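Mundoldale Centre for Everyday Objects
Gallery: Tables, Baskets and Small Containers

Introduction

The Mundoldale Centre keeps a study collection of ordinary household and office articles, open to schools, designers and members of the public by appointment. The collection began with a gift of 17 baskets from Rosine Texier and now stands at 1,006 catalogued items, most of them in regular use within the building. It is the Centre's policy that articles of this kind are best understood when they are handled, filled, emptied and put back, and the reading rooms and work rooms are furnished accordingly.

The present page concerns the small open basket and its place on the table. Visitors frequently ask why so many of our tables carry one. The practice was introduced by Siu-fong Fu during the refurnishing of the ground floor, when it was found that drinks, pens and loose papers were competing for the same surface. A basket gives the drink a place of its own, and the rest of the table is left free for work.

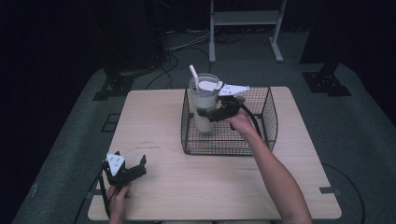

Wire mesh has generally been preferred to woven cane or solid plastic for this purpose. It is light, it may be rinsed under a tap, and its contents can be seen from the side. Teófilo Ticona, in his notes for the handling collection, observes that a tall cup with a lid and straw is among the more demanding things to place in a basket, as the straw is easily caught and the weight sits high. He recommends taking hold of the cup below the lid and lifting it straight up until it is clear of the rim.

The choice of table also received some attention. Pale wood was selected for the work rooms after a trial of darker finishes, on which rings and crumbs were thought too conspicuous. Pale surfaces do show scuffs – this was accepted at the time – and tables are sanded and resealed when the marks become heavy. Carpet was kept in these rooms for quietness.

Related items in the collection

Letter basket, wire, made by Wiritz. Two tiers, the upper one hinged. In use at the front desk until May, now in the study store.

Bread basket, oval, maker unknown. The base has been rewoven at least once in a lighter cane. Given by Kofi Sarpong.

Desk tidy, Pimstead pattern, with four compartments. The smallest compartment was intended for stamps and is too narrow for most modern uses.

Drinks carrier, pressed card, made by Mak. One of 10 acquired together; the remainder are issued to school parties.

Visiting and reproduction

Items from the handling collection may be requested at the front desk. Those held in the study store require notice in writing, addressed to Chih-ming Chu, Keeper of Domestic Articles. Groups should state the number of tables they will need. Covered drinks are permitted in the work rooms and should be kept in the baskets supplied – they are not permitted in the study store.

Requests to reproduce pictures from this gallery should give the title of the page and the intended use.

Page last revised 19 September 2021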